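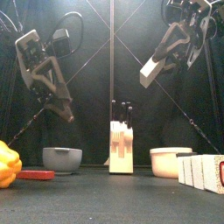 Gray pot and dark gray tabletop.

Clorklow Home Cooking Project
Spring progress report to the Borkari Fund

Dear friends at Borkari,

Thank you for your patience with this one. We had hoped to get it to you before the end of April, but the month ran away from us, as April tends to do in Clorklow, where everyone starts gardening on the same day and stops answering the phone. You asked us to keep these reports plain and to tell you about the bumps along with the good news, so we have tried to do both.

Where things stand

When you made the grant, we planned to run two cooking groups, one in the morning for retired people living alone and one in the evening for families. Both filled up quickly, and we now run four. The two new ones grew out of the evening group, which had become so crowded that people were chopping onions on the windowsill. We split it by how much cooking people had done before, and that has made for much calmer evenings. The beginners no longer feel they are holding anyone up, and the more confident cooks have moved on to bread, dumplings and a fish stew that divided the room.

The morning group has changed the most. In the winter, people came in, cooked, ate and went home. Lately they stay on for an hour or more over coffee, and a few have started shopping together on Saturday and sharing the larger bags of rice and beans that make no sense for one person. We didn't plan for this at all, and we are delighted by it.

The recipe booklet

We printed 300 copies of the Clorklow booklet, with recipes that use one pot and one burner. The choice of one burner came from the families themselves, several of whom cook that way every day. Testing took longer than we allowed for. The lentil soup went through a great many versions – too thin, too salty, then oddly sweet – before the group agreed on one, and even now there is a loyal minority who want the cumin back. Copies have gone to the library, the health center and the school office, and we have kept a box for new members. 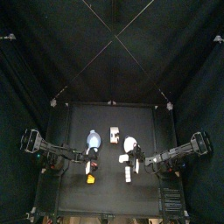
Small objects at the center of the work surface, from above.

Money

We have $1,099 of the equipment line left to spend. Most of the rest went on pans, knives and the second-hand refrigerator we bought from Bermúdez, which delivered it promptly and took the old one away. We would like your permission to move what remains into the food line. Cooking oil and eggs have cost us more than we budgeted, and with twice as many groups we go through a good deal of both. If you would prefer that we keep it for equipment, please say so and we will look at storage shelves instead.

What has been harder

Getting to us is still a problem for people out in Cludonton. The last bus back leaves before the evening groups have finished eating, and we have been relying on lifts from other members, who are generous but not always free. We have asked whether the school there might lend us its kitchen one evening a week. The answer so far is a friendly maybe, with questions about cleaning and keys that we are working through.

We also lost two weeks of sessions to a broken water heater. Those groups were offered extra dates afterward and most people came.

Next few months

We want to start in Cludonton if the kitchen comes through, finish a second set of recipes for summer vegetables, and hold an open lunch for members and their neighbors. You would be very welcome at the lunch, and we will send the date as soon as the room is booked.

With warm thanks from all of us,

The Clorklow Home Cooking Project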